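We use cookies to improve your reading experience. Accept / Manage settings

The Shirt at Hadosby

4 min read

Sun 15 May. Bus late again. She ran the last part with the bag banging on her hip and got to the hall with nothing left in her lungs.

Nineteen shirts on the list. All black, all for the evening staff at the Roussel, all wanted flat and square by six. She had folded for the Roussel since 2015 and they had never once said thank you. They sent the list. She sent the shirts. Fine.

First one, sleeves in, tail up, done. Second one, done. Her mother's way, from the old kitchen - chin on the collar, arms out, down it goes in one breath. By the eighth she wasn't even looking.

Then the ninth. Heavier than the rest. She held it up to the window and something slid inside the hem, a small hard thing, like a button but not a button. Somebody had sewn it in. Tiny stitches, blue thread, the kind you do at night with the lamp pulled close.

She put it down. Picked it up. Put it down agian.

Not your business, she told herself. Fold it.

So she folded it. Wrong. The sides wouldn't meet, the bottom ran to a point like a paper fan, and every time she pressed it the hem clicked on the wood. She tried her mother's way. She tried the shop way, with the card. She went and drank some water and came back and it was still there, black on the pale table, and the clock over the door said what it said.

Who hides a thing in a work shirt? Somebody with no drawer of their own. She knew about that. Room 23, the winter she was new, six beds and one shelf, and her ring in the toe of a sock until January.

A black cloth, a pale table, an afternoon going.
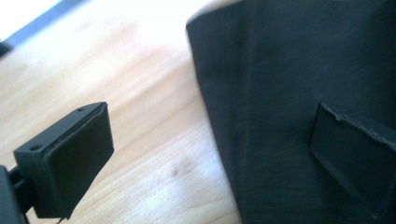
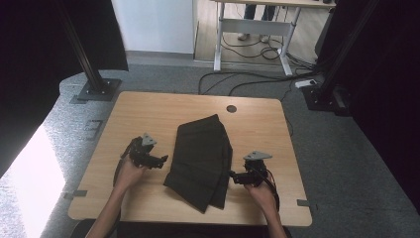
The Van

It came early. Of course it did. Two short honks from the yard and then the driver leaning in, asking was that all of them.

Nearly, she said.

She took the ninth shirt as it was, badly folded, and slid it in to the middle of the pile where the weight of the others would hold it. Tied the string. Double knot.

Careful with those, she said. He was already walking.

© Nundo Stories. All rights reserved. Contact | Back to top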